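Incident Notes: Shared Carrying at the Rilville Workshop
Sunday, November 14, 2021

The fault reported last week concerned the left hand. During a shared carry, the Olex controller held its grip after the release command and logged error 166. The person at the other end set the table down safely, and no injury occurred - though the delay lasted over nine seconds.

I have since reviewed the Tritus log and found that the release message was queued behind a balance correction.

The same small table, with two people's worth of holding to be done: 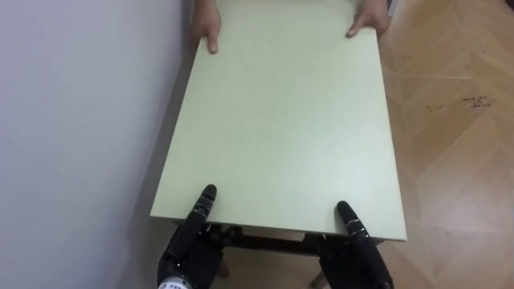
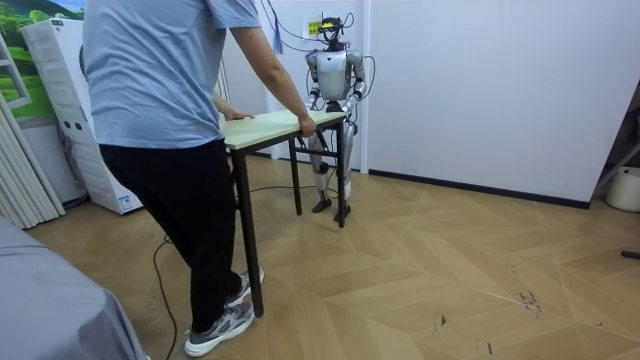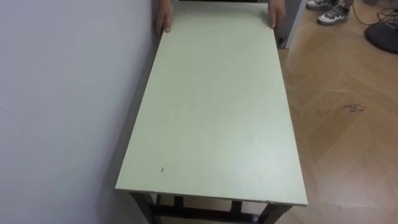 Until the Shek update has been tested, carries at this site are limited to light furniture. A second person must remain at the stop switch, and walking backward is suspended. I have requested a separate channel for the release command and await a reply.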